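Flilside – progress report to the production fund
Prepared by Violeta Medina, line producer, Vurport
April 20, 2025

Flilside is a daily family drama for regional television. The current award covers development and the first block of episodes. Twenty-six episodes were commissioned. Six have been shot and are in the edit, and scripts for the next group are with the script editor.

Casting closed in February. The role of the older brother was recast after the first reading, which moved the start of shooting by four days. The delay was absorbed by combining two hospital sets into one – the ward and the corridor now share a wall and a lighting plan.
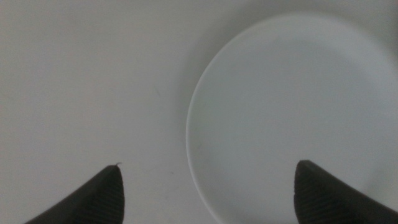

White plate on the tabletop.

Brahim Bensaid directed the first block and will return for the third. The second block is assigned to a different director so that preparation and editing can overlap. Location work on Abdel Hamid street was limited to exteriors. The parking permit has to be renewed before the second block, and the application has been filed.

Sound remains the main technical problem. Dialogue recorded in the stairwell was not usable in two episodes and was replaced in post-production. The studio, Jostumance, has agreed to hold one room for this work until the block is delivered. The added cost is 4000 and is charged to the contingency line.
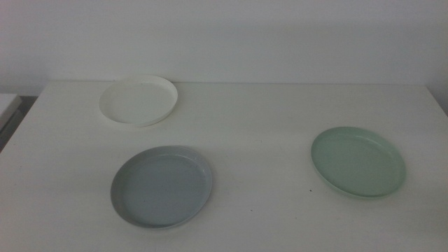
Episode length also needs attention. The first cuts run over the broadcast slot, mostly in the opening family scenes. The editor has removed one subplot from episode three and moved another to episode five. Both changes were cleared with the writers – no reshoots are planned.

Publicity spending to date is 1000, all of it on the trailer. The trailer uses material from the first two episodes and does not show the accident that ends the block. Cast interviews will be scheduled once the broadcaster confirms a launch slot.

Requested from the fund: approval of the contingency charge and release of the second payment on delivery of the six finished episodes.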